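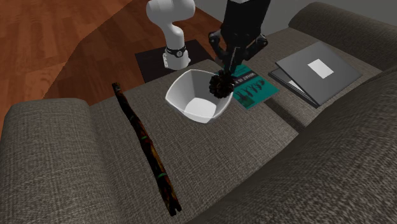 Pine cone, white bowl, grey sofa

Dried stuff around the house: who's still doing it?

wattlebird_2
Posted 2025-07-19
OK, I have gone completely overboard on winter foraging and I need to talk to people who get it! Walked the ridge track at Kimholm this morning and came home with pine cones, gum nuts, seed pods and a bit of lichen that had already fallen. My whole lounge smells like a forest. What does everyone do with theirs? I want ideas that aren't wreaths. I've made so many wreaths.

mulchmonger
Love this! Bowls, all the way. Big plain bowl, dark cones, nothing else. Please bake them first though. I skipped it one year and had tiny beetles marching along the bookshelf. Low oven, foil on the tray, and stay in the kitchen the whole time.

gumnut_gal
Baking makes the sap go shiny and they open right up, it's gorgeous. Half the fun is checking on them.

Holroyd_hens
Going to disagree on the oven. Sap plus heat plus a forgetful person (me) is a bad mix. I put mine in a bag in the chest freezer for a week, then dry them on newspaper near a sunny window. Slower, but they keep that matte colour I like so much better.

mulchmonger
Fair, but freezing leaves them closed up and damp for ages. In January, sure, the sun does the job. In July? You'll be waiting till spring.

Holroyd_hens
My back room gets lovely sun all winter, so no complaints from me!

tidyish
Can I ask about the picking side? I thought you weren't allowed to take anything from the Kimholm reserve. There's a sign at the Hamalen end.

wattlebird_2
The sign's for the reserve proper. I stick to the old plantation side, which is private, and the owners are happy for people to take cones. Good to flag it though, I should have said.

tidyish
Ah great, thanks. I'll drag the kids along then.

gumnut_gal
Non-wreath idea: firelighters! Melt candle ends in an old tin over simmering water, dip the cones, let them set. I did 25 last winter and they go up beautifully.

mulchmonger
Stealing that. Any favourite wax?

gumnut_gal
Whatever's left in the drawer. The Clovia market has a stall with bags of offcuts for $2, and the colours come out wild.

Holroyd_hens
Finally, something we agree on. I'm off to raid the candle drawer!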